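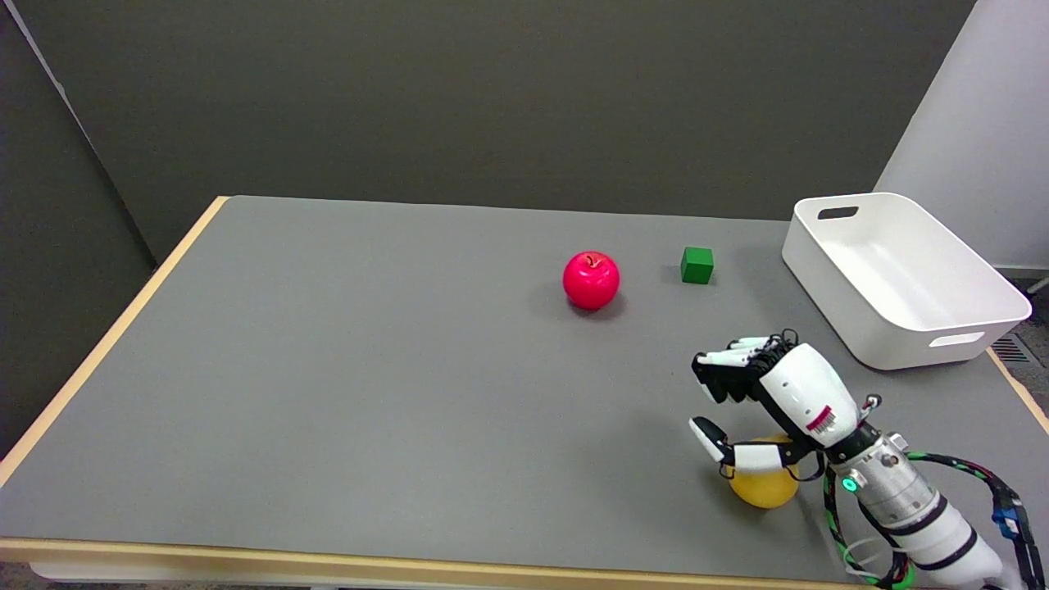
Skadumside holiday lets: progress report to Montes
April 30, 2019

Sorry this is a bit rushed, changeover day and the boiler man is due. Covers everything since the last report in January. Money at the end. Shout if you want it in the old table layout, I couldn't get it to print on one page.

Short version

Lower house finished and taking guests. Upper house not finished, bathroom is the hold-up. Bookings good for summer, thin for autumn. We have spent more than planned on drains and less than planned on beds. Not asking for more money in this report. Am asking for a change to how the last part of it gets spent, see further down.

Lower house

Open. All bedrooms made up and in use, including the bunk room off the back stairs that we'd said might have to wait. New carpet on the stairs and landing. The old one came up in strips and left a black tar sort of stuff on the treads, took days to scrape. Stairs themselves are sound apart from one, replaced.

Kitchen is in. We kept the old range in the end and put an ordinary electric cooker beside it, guests don't want to learn a range on a Friday night with hungry kids. Sorry, on arrival night, whichever night it is. Worktops fitted, taps changed twice (first lot dripped, supplier took them back without a fight). Dishwasher is the bigger size. Dining table seats the whole house if everyone's friendly, and there is a bench in the porch which comes in for big Sunday-type lunches.

Sitting room: stove swept, new glass, new rope on the door. Draws well with the wind in the west, less well otherwise. Note put in the guest folder about opening the lower vent first. Two sofas, both second hand and recovered. Third one didn't go through the door, sold on, made a little on it.

Hot water. We had a complaint from the first party in that the last two showers ran cold. Fair enough. Cylinder was set far too low by the fitter. Turned up, and a mixer valve put on so no one gets scalded. No complaints on that since.

Boot room has hooks, a rack and a heater on a timer. This is what guests mention most in the book, more than the view. Walkers coming in soaked want somewhere to put things. I would put the same in the upper house and do it before the decorating this time, not after, we had to repaint a whole wall.

Upper house

Behind. Roof done, windows done, wiring done and signed off. Plaster dry in all rooms but the north bedroom, which has a damp corner that comes and goes. Builder thinks it's the gutter. I think its the chimney. We have fixed the gutter as it was cheaper and are waiting for proper rain.

Bathroom. The floor had to come up when the shower tray was offered in, joists gone soft along the outside wall from an old leak. New joists in, boards down, tray back in place. Then the tiler went to another job at Skotarport and hasn't come back yet. Says the middle of next month. I've rung round and anyone else would be the same wait or longer, so we're sticking with him. His work in the lower house was good.

Kitchen units are here, flat packed, stacked in the front room under a sheet. Worktop ordered. Sink here. Can't fit any of it until the floor's levelled and can't level the floor until the bathroom waste pipe is moved, it runs underneath. So it all hangs on the tiler more or less. Annoying but there it is.

Beds and mattresses bought for both houses in one go, which got us a decent price. Upper house ones stored in the barn, off the ground and wrapped. Checked for mice every week.

I had told you upper house open by end of spring. Not going to happen. Would rather say late summer and hit it. No bookings have been taken for it so no one is let down, but it does mean we lose the school holiday weeks, and those are the ones that pay. I've put the loss in the figures.

Outside

Drains. The big one. The old pipe from the lower house ran to a soakaway that had stopped soaking. We found out with guests in, not nice, they were very good about it and we gave them a night's money back. Whole run dug up and replaced down to the lane, and a new chamber put in with a cover you can lift without a crowbar. Unplanned cost was £3,546 all in. We used what had been put aside for surprises, which came to £4,000, so there is £454 of that left and I would not call it comfortable with a house still to finish.

Parking area levelled and stoned. Takes the cars for both houses, if people park straight. May need a line of stones to show them how.

Gate rehung. Fence along the burn side done, was a worry with small children. The low wall by the road isn't done, frost got into the top course and it wants taking down and putting back. Job for dry weather.

Garden is rough grass and will stay that way this year. Mown round the picnic bench and a path down to the water. Hot tub: a few people have asked. I'm against. Running cost, cleaning between lets, and the drains have only just recovered. Happy to be argued with.

Bookings

Lower house has 19 weeks taken between opening and the end of the year. Most of those are full weeks, a few are long weekends we've counted as a week as we can't sell the rest. Summer school holidays full. September half and half. After that it drops right off, with a bit at Christmas.

Nearly all through Presum. Their fee is what it is but they do send people. They also want better pictures and a longer write-up before they'll move us up the page, am working on that, evenings. Direct bookings slow, mostly people who stayed already and want the same week again, which is a good sign I suppose. The website needs a calendar that talks to the Presum one. At present I do it by hand and nearly double booked a family with a christening party in February. Caught it the same day. Don't want to rely on that.

Guests so far: families with school age children, two or three generations together, groups of walkers. Several have asked about dogs. We currently say no. I think we should say yes for the lower house only, one dog, small charge, not upstairs. The downstairs floors are all hard and will wipe. Need a yes or no from you as it was in the original terms.

Reviews good. Grumbles are: phone signal, the turning off the main road being easy to miss, pillows (too thick), no sharp knives. Pillows and knives sorted. Sign for the turning ordered, council said fine as long as it's on our side of the verge. Signal we can't do anything about. Wifi is OK downstairs, poor in the bunk room, parents seem pleased about that one.

Cleaning and laundry

Changeovers are tight. Out at ten, in at four, and with a full house every bed needs stripping. We now have 2 cleaners on changeover days, one wasn't enough. Costs more. I'd budgeted for one, my mistake.

Laundry goes out to Skotarport and comes back the day before. Three full sets of linen per bed, so one on, one away, one in the cupboard. Works unless the van's late. Towels wear faster than I thought, will need new ones by winter. White was the wrong colour.

We tried leaving a welcome box with bread, milk, eggs and so on. People like it. Bread was wasted when arrivals were late, so it's now milk, eggs, butter and a cake that keeps.

Money

Full sheet went separately by post with the receipts, in order this time. In words:

Lower house: came in a little under. Saved on beds and sofas, overspent on the kitchen, mostly plumbing.

Upper house: on budget up to the joists. Joists and boards took the decorating money for that room, so I'll be doing the painting myself.

Outside: over, the drains as above.

Running costs: cleaning over, heating oil over (cold spring, and guests turn it up and open the windows), insurance as quoted.

Income: lower house ahead of what I told you in January. Upper house nothing, and it was down for the summer, so taken together we'll be behind for the year. Winter lets might claw a bit back if we can get them.

What I'm asking

The last payment was meant for the upper house garden and the covered seating. I would like to move it to the upper house boot room and the rest of the drain work, which is the short length from the upper house down to the new chamber. It hasn't failed. Same age and same pipe as the one that did though, and I'd rather dig before the stone goes down on that side than after.

Covered seating can wait a year. Will cost it again for the next report.

Also need from you:

Dogs, yes or no.

New opening date for the upper house agreed in writing, the bank wants to see it.

Whether you still want the plaque, and if so what it says and who's paying.

Next few months

Tiler. Waste pipe. Level kitchen floor, fit units, worktop, sink. Paint throughout. Move beds over from the barn. Carpets last. Fire alarm people to test both houses together, one call-out. Then pictures, write-up, on to Presum and open the calendar.

Wall by the road somewhere in there, when it's dry. Keep watching the north bedroom corner, if it's the chimney we'll need a scaffold and I'll ring you before ordering one.

Autumn price for the lower house to come down a bit from the first week of October, short breaks of three nights allowed midweek. We'll see if it fills any gaps. If it just means more changeovers for the same money I'll stop it.

You're welcome to come and look any time there's no one in. Changeover days between ten and four, bring old shoes, the track to the upper house is still mud past the gate.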